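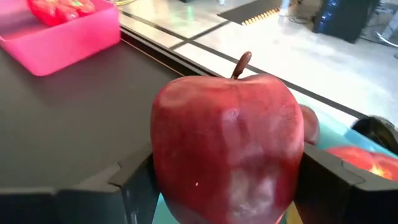

*Wrist view, apple between the fingers, stem up. Pink tray at the back left.*

**March, Sunday, started 9:40**

Good day! Writing this while the last batch copies over, so it's in the order I remember things and not the order they happened.

Goal was to push the fruit set for Naidu past where it got stuck last week. We had plenty of grasps where the fruit starts out alone on a clear bit of surface, and the policy learned exactly that: fruit alone, fine, fruit with a neighbor, it dithers between the two and closes on air. So today was all about neighbors. Apples near apples, apples near the side of something, apples where the obvious approach is blocked and you have to come in turned.

Total after today is 898 episodes kept. I really thought we'd stall well short of that this month, so I'm pleased.

**Teleop notes**

The new hand controller mapping is so much better. Slowing the translation down near the surface makes the last bit of the approach feel like you're reaching for the thing yourself, and I stopped overshooting almost right away. Rotation is still at the old gain. I tried lowering that too and hated it - you end up winding your wrist round and round to get a quarter turn, and the recordings come out with little pauses where you re-grip. Left it alone. If you want to try it, the setting is in the Nustum config under the operator block, and please put it back after.

Things that made for nice clean demos:

- Come down from above with the fingers already at the right width. Opening wide and closing late makes a long dull stretch in the middle where nothing happens.
- Line the fingers up with the widest part of the apple before descending. Grabbing low and hoping works often enough to be tempting, and then the model picks it up as a habit.
- Pause after closing, just a beat, then lift straight. The gripper signal lags the command a little and the pause keeps them from blurring together.
- Keep the stem in the wrist view when you can. I have a hunch it gives the network something to hold on to for orientation, since the rest of an apple is basically a red blob with a shine on it.

That last one is only a hunch! Would be fun to test. Train once with stem-up grasps only, once with everything mixed, compare on the same starts. Put it on the list.

**Highlights**

The shine. I've been grumbling about glare on the red skin for ages and wanted to kill it with softer light, but I changed my mind after scrubbing through the morning. The streaks slide over the surface as the wrist moves and they're different in every episode, so the model can't lean on them. The few runs I did with the lights turned down look lovely to me and are probably worth less. Going forward: leave the lights as they are, vary the blinds, don't polish anything.

Related: the wrist camera sees a lot more than the workspace. Floor, mat, cables, whatever is standing over there. I thought about masking it all out and decided against it. The Stadimar people will run this in their own room with their own clutter, and a model that has only seen a tidy black border is going to have a bad time. What I'd like instead is for the background to change between sessions. So if you're setting up, shove the far stuff around a bit first. It takes a minute.

**Rejects**

Threw out 7 from today. Most were me bumping a neighboring fruit hard enough that the whole layout shifted. A soft nudge is fine and I kept those, they're realistic. One was a grasp that looked perfect from the wrist and had slipped by the time I got over the drop spot. I went back and forth on whether a slip should stay in as a failure example and in the end filed it in the failure folder with a note, where it can't sneak into the main set by accident.

Also had 2 with a dropout in the joint stream. The video is fine, the numbers freeze partway through and then jump. The checker did not catch it - I only saw it because the plot had a flat shelf in it. Need a rule for that: if every joint holds the exact same value for longer than a blink while the image keeps changing, flag it. Should be a short script. I'll do it tomorrow before anybody records more.

**Labels**

Switched the task text from one fixed sentence to a small set of phrasings, picked at random when the episode starts. "Pick up the apple," "grab the red apple," that sort of thing. With more than one apple in reach the plain version is ambiguous, so for those layouts I've been saying which one: the near one, the one on the right, the one with the stem showing. Typing it while holding the controller is awkward. A foot pedal for start and stop would free up a hand, and I think there's one in the Baleritz crate from the last project, if it still works.

Left and right are from the wrist camera's side at the start of the episode. I mixed this up for a stretch before lunch and had to go back and fix the text by hand. Written on the whiteboard now in big letters.

**Quick training check**

Couldn't resist. Kicked off a short run on the set so far while I was eating and tried it on crowded layouts after. It commits! It picks one and goes for it, no more hovering in between. The approach is a bit steep and it closes early on the ones that lean, but the dithering was what was bothering me most and I didn't see it once in the tries I did. Small sample, short run, same room it was trained in, so don't quote me on it.

**Next**

- Frozen-joint check in the episode checker
- Pedal
- Strawberries. They're small and bumpy and I expect the fingers to shove them around a lot, so start with them spread out and crowd them later
- Stem-up vs. mixed comparison
- Ask Stadimar what surface they'll be working on, and whether their trays are deeper than ours

Copy finished at 6:15, checksums match. Raw files are on the big drive under Naidu, failures in their own folder next to it.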